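3.2 Reheating task

Each household was asked to name the kitchen chore it did most often on weekdays. Of the 81 replies, reheating a plated meal came up most – usually pasta, rice or noodles left from the evening before.

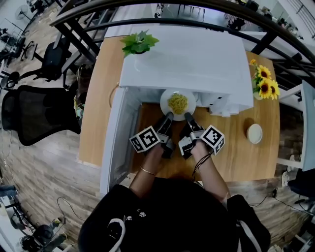 We treated the chore as three steps: opening the door, placing the plate and closing the door. Figure 2 shows the placing step, with a plate of noodles at the front opening of the unit. Setting the controls was coded separately (Section 3.3).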